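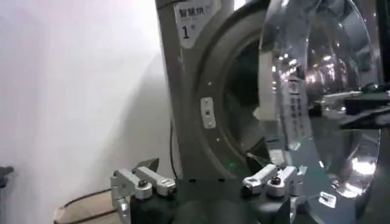
About the Elelitz group

Elelitz is a research group working on robot handling of hinged and flexible objects in laundry rooms. We study one question in several forms: how a robot should decide where to take hold of a door, a lid or a garment when its view of that object is poor. The group was set up by Satish Ahuja and Thaís Assunção and now has eight members.

What we work on

Transparent washing machine doors are our main test object. A depth camera measures them badly. Light passes through the dome, reflections from ceiling lamps are read as surface, and the returned point cloud has holes where the door is and false points where it is not. A planner that relies on depth alone will often place the grasp behind the rim or in front of it.

Our method, Dindia, does not try to repair the depth image. It estimates the hinge axis and the rim circle from colour images taken at the wrist, using the parts of the machine that are opaque: the bezel, the latch plate and the front panel. The door angle is then treated as a single unknown. Each new wrist view narrows the range of possible angles, and the arm keeps moving until the range is small enough to act on. Contact with the rim is used as a final measurement.

The main result

In July we completed a comparison of Dindia with a depth-only planner on the same arm, with the same gripper. Both were given 2000 door-closing attempts, spread over different starting angles and lighting conditions. The two planners performed alike on opaque doors. On transparent doors Dindia missed the rim less often, and the gap was widest when the door stood nearly side-on to the camera. It was slower in every condition, as it takes more views before committing to a contact.

Two limits should be stated. The method assumes one fixed hinge, so it does not apply to sliding or folding doors. It also needs a clear view of some part of the bezel. If a sleeve or towel hangs over the opening, the rim estimate drifts and the arm stops and asks for help. Aparecida Teixeira is working on the second problem.

How we work

Trials are run on ordinary front-loading machines with no changes to the door or hinge. We do not fit markers for the vision system. Labels and stickers already on a machine are left where they are, and the software receives no information about them.

Every attempt is logged in full, including those stopped by the operator. An attempt counts as a success only if the door latches and stays latched for 15 seconds with the arm withdrawn. Partial closings are recorded as failures. The rule was fixed before the comparison began and has not been altered.

Training data and trial data are kept apart by machine. A machine that appears in one set never appears in the other.

People

Satish Ahuja leads the group and is responsible for motion planning.
Thaís Assunção leads the perception work and wrote the first version of Dindia.
Aparecida Teixeira works on occlusion and on recovery after a failed contact.
Arlindo Xavier builds and maintains the grippers and wrist mounts.
Thaís Medeiros runs the trials and looks after the logs.

Partners and software

Zokow supplies the force sensing used in our contact stage. Cieślak is our own logging and replay tool. It stores wrist images, joint positions and contact forces against one clock, and lets a trial be stepped through at any speed. Outside groups may request a copy, together with the trial logs from the July comparison.

Visits and student projects

We take project students in perception, control and mechanical design. Applicants should be comfortable with basic geometry and have written code that other people have had to use. Visits to the lab are by arrangement with Thaís Medeiros.

Page last revised 26 November 2024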